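Clornard 移乗用スタンディングリフト CL-30
介護施設・在宅向け/床走行式

商品コード:CL-30
メーカー:Clornard
取扱:Clultano 福祉機器販売部
在庫:あり(本体色ホワイトのみ。グレーは8月入荷予定)

ベッドから車いす、車いすからトイレへ。立ち上がりに不安のある方の移乗を、介助者一人で。膝パッドと胸ベルトで支える前傾タイプ。抱え上げなし。腰痛対策で導入される施設さん多いです。

ご利用いただける方
・端座位がある程度とれる方
・両足に少しでも体重をかけられる方
・介助者の声かけが伝わる方
足底に荷重できない方は吊り上げ式をご検討ください。判断に迷う場合は、担当の理学療法士さん・作業療法士さんにご相談を。

主な特長
・電動昇降。手元スイッチは上下の2ボタンだけ
・脚部はペダルで開閉。車いすの前輪をまたげます
・膝パッドは高さ5段階、工具不要
・キャスターは後輪2輪ロック付き
・バッテリー着脱式、壁掛け充電器つき
・停電時は手動で下降可能(レバー赤色、支柱の裏側)

胸ベルトについて
Ásgeirsdóttir 社製のメッシュ生地を採用。蒸れにくく、洗濯機OK(ネット使用、乾燥機は不可)。サイズはS・M・L。本体にはMが1枚付属します。Floresex シリーズのベルトは金具の形が違うため使えません。お間違いの返品が続いてます、ご注文前に必ずご確認くださいい。 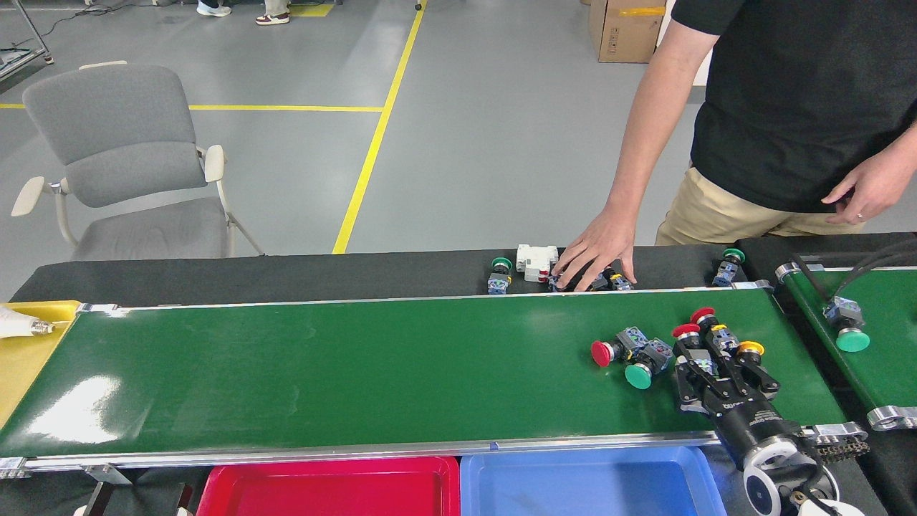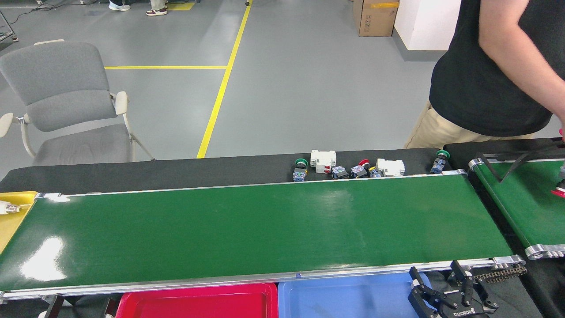
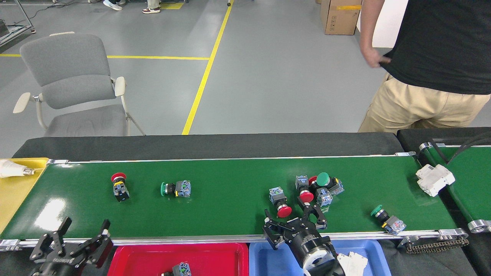 設置と搬入
玄関渡しが標準。開梱・組立は別料金、離島は都度見積り。組立は支柱を台座に差し込んでボルト固定、六角レンチ同梱。エレベーターのない建物の2階以上は事前にご連絡を。
敷居の段差は17mmまで。毛足の長いカーペットの上では動きが重くなります。畳でも使えますが、跡がつくのでマットを敷いてください。

充電
使用後は毎回充電器へ。満充電まで6時間。ランプが橙から緑になれば完了。
長期間使わないときはバッテリーを外し、主電源を切って保管。月に一度は補充電を。放っておくと復帰しないことがあります。この場合は保証対象外です。

お手入れ
・本体:中性洗剤を薄めた布で拭き、そのあと水拭き
・膝パッド:アルコール可、次亜塩素酸は変色するので不可
・キャスター:髪の毛と糸くずをこまめに除去
・水をかけての丸洗いは出来ません。浴室での使用も不可

点検
毎回の使用前に、ベルトのほつれ、金具のゆるみ、非常停止の動作を確認。異常があればすぐ使用中止。年1回の定期点検をおすすめします。点検契約のお客様には、時期が近づいたらこちらからお電話。

保証
本体2年、バッテリー1年。胸ベルトと膝パッドは消耗品あつかい。保証書に購入印のないものは無効になりますので、納品時にその場でご確認ください。

デモ機貸出
5日間、送料のみご負担。使い方の説明に担当がうかがいます(対応エリア内)。混み合う時期は30日以上お待ちいただく場合あり。お早めに。貸出中の汚れは拭き取ってからご返却お願いします。

よくあるお問い合わせ
介護保険は使えますか → 在宅の場合、福祉用具貸与の対象になるかどうかは要介護度などの条件によります。まずケアマネジャーさんへ。
ベルトだけ買えますか → 買えます。サイズ明記でFAXかメール。
中古の下取り → 現在おこなっておりません。
夜間の音が気になる → 昇降時にモーター音あり。個室での夜間使用は一度デモ機でお試しを。

価格・お見積り
施設様は台数により変わります。見積依頼フォームから、施設名、台数、希望納期をご記入ください。折り返し担当より連絡しまます。

担当:Fuad Alemayehu(福祉機器販売部)
ページ更新:2019年1月18日

関連商品
・CL-30用 胸ベルト S/M/L
・CL-30用 予備バッテリー
・移乗ボード ショートタイプ
・床走行式 吊り上げリフト(カタログ請求のみ)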